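# Clasificación de cartas coleccionables

La **clasificación de cartas coleccionables** es el conjunto de criterios y costumbres con que los aficionados ordenan, guardan y catalogan sus cartas. Parece una tarea menor, pero tiene una historia riquísima y un vocabulario propio que cambia de un club a otro.

## Orígenes

Los primeros coleccionistas pegaban los cromos en álbumes, con lo que el reverso quedaba perdido para siempre. El cambio llegó con las cajas de compartimentos, que permiten sacar una pieza, mirarla por las dos caras y devolverla a su sitio. ¡Una maravilla de sencillez! El cartón corrugado sigue siendo el material favorito de muchos clubes: pesa poco, se corta con un cúter y se repara con cola blanca.

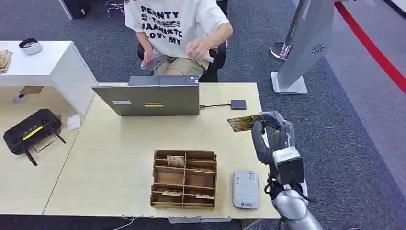
*Foto: Jelle De Graaf / Archivo Plollach*

## Sistemas de orden

El sistema más extendido es el *orden por serie*, que respeta la numeración impresa. Le sigue el *orden temático*, defendido por Odair Moura en su manual *Pokitent*, donde propone 13 familias de motivos (paisajes, animales, oficios, barcos...) y una más para lo inclasificable - la que siempre acaba llena. Ivar Ljungberg prefería el *orden cromático*, poco práctico para buscar una carta concreta pero precioso cuando se extiende la colección completa.

En los clubes grandes se combinan dos criterios: primero la serie y después el estado de conservación. El catálogo Visser, muy usado en los intercambios, describe 62 series menores y dedica a cada una su propia ficha.

## Conservación

Los enemigos de la carta son la humedad, la luz directa y los adhesivos. Las esquinas sufren antes que nada, y por eso se recomienda sujetar la pieza por los bordes y no apretar nunca las filas.

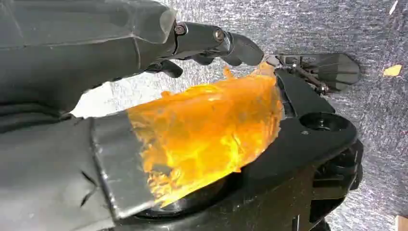 Las gomas elásticas merecen mención aparte: marcan el canto en pocas semanas y, con los años, se pegan al papel. Thijs Mertens aconseja sustituirlas por fajas de papel sin ácido de 2 cm de ancho.

## Véase también

- Cromo
- Cartofilia
- Encuentro de intercambio de Wunevo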